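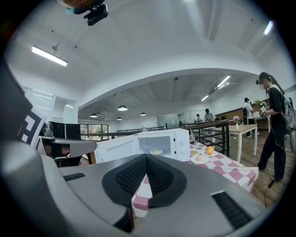

Pallska hand gripper on the microwave task, door open, plate inside.

Pallska hand-held gripper, student kit: a term with it

Score: 7 out of 10. Would buy again, with the second set of pads in the same order.

Quick one as I've got a lab report due. Our robotics club bought the Pallska student kit with the money left over from last year's competition, and three people from other unis have now emailed asking if it's any good. So, all in one place.

What we paid: 445 pounds for the kit, 49 more for a spare set of finger pads. No student discount beyond the "student kit" price. I did ask. Delivery was slow but it came well packed.

What we use it for: the household round. You collect demonstrations by hand, train on them, then your arm has to do the jobs on its own in front of the judges. Our list is microwave (open, plate in, plate out, close), fruit from one plate to another, and moving a drinking glass. Target was 1,000 good demos before we were allowed to touch the training scripts. Sihan Kong set that rule. Annoying, correct.

In the hand

Heavier at the front than you expect. Fine for ten minutes, then you feel it in the wrist. Joscha Albers has big hands and says it's perfect, Ruoxi Kang has small hands and does everything two-handed, which makes her demos smoother than anyone's so maybe we should all do that. The grey shell is a nice shape and it doesn't creak. Trigger travel is long. You get used to it, but new members always snatch at it, and you can see it in the data, fingers shutting like a trap.

We swap over every 21 demos. Sounds fussy. Before that we went until somebody got bored and the last lot were always rubbish.

Finger pads

Best part of the kit by miles. Black rubber, V-shaped, ribbed on the inside. An orange goes into the V and stays there. Same for smaller fruit. Plates are harder, you have to come in at the rim and pretty flat, and the rubber drags on the cloth if you're low. We've a checked cloth on the table and it rides up if you're careless. Clips under the table edge help. Clips are not in the kit, obviously.

Crackers: don't bother. We tried picking single ones off a pile and got crumbs in the ribs. Old toothbrush gets them out. Soapy water is OK for the rubber, keep it well away from the vents.

Pads wear. First ones were noticeably smoother by the end of term and we had to retake part of the glass set becuase it slipped more than it used to. So your early demos and your late demos aren't really the same gripper. Nothing about this in the manual. Change pads on a schedule and write the date down somewhere.

Microwaves

The one everyone asks about. Ours is a plain white thing with two round knobs, and the door swings out to the left, so the way in is straight from the front once it's open. Opening it is the hard bit. The pads are wide and want to grab, and what you need for a door is a hook or a flat finger. We ended up nudging with the side of one pad. Works most times. Umut Uysal printed a thin nail for the tip, which worked much better, then it snapped, and the rules say standard fingers only anyway. Check your rules before you print things.

Going in with a plate, watch the housing. It's a big body behind small fingers, and with a small microwave you've only a bit of room each side before the shell knocks the opening. Use a small plate. We started with dinner plates. Silly. With a small one you can keep your wrist level and let go without the food sliding off.

Knobs: we haven't got a decent turn yet. You can close on one and rotate, but your own arm runs out of twist. Leaving that for January.

Markers and tracking

Printed square markers, fine, they work. The software wants them clean and flat. Ours picked up a greasy thumbprint and for one whole evening everything drifted a little bit and we blamed the lights. Wipe them first. If it still drifts, then blame the lights. Long tubes overhead plus daylight coming in from the side isn't ideal, and we did get more dropped tracks on bright afternoons. Facing the other way helped more than any setting did.

Moving your background about matters as well. Haiyan Lei made us run the table in a big open room with people going past, and I complained, and then the model trained on that lot coped far better than the one from our cupboard of a lab, where it had only ever seen one wall.

Software

Meh. The recorder is fine: start, stop, mark good or bad. Export is slow and falls over if there's a space in the folder name. Yes, in this day and age. The viewer plays back OK but you can't trim the ends of a clip, so we wrote our own trimmer in an evening. Happy to share, email the club.

Manual is thin. Four pages on charging, one on calibration, should be the other way round. Calibration took us two goes. Do it with the pads on that you're actually going to use, we did it with the shipping caps still fitted and then wondered why closed wasn't closed.

Against the others

We had a loan of a Dadex for a fortnight. Lighter, nicer trigger, but flat hard fingers, and round things shot out across the table. Fine for boxes. If your task list is all packets and cartons get that one. A friend's team uses the Lultton and likes it, I've only held it for a minute so no opinion, except that it's loud.

Good
Pads. Really good pads
Solid shell, ours has been dropped twice
Spares are in stock and turn up quickly

Less good
Front heavy
Too bulky for tight spaces
Export, grr
No word about pad wear anywhere
Doors and knobs need practice and some bad langauge

Tips if you buy one
Spare pads with the first order
Calibrate with the right pads on
Small plates
Wipe the markers every session
Name your folders with underscores
Mark bad demos as bad straight away, you won't remember which ones they were

Will update once the regional round's done and we know if the fruit task holds up with a different table. Questions in the comments, I check them most evenings. If it's about the trimmer ask Joscha, he wrote most of it.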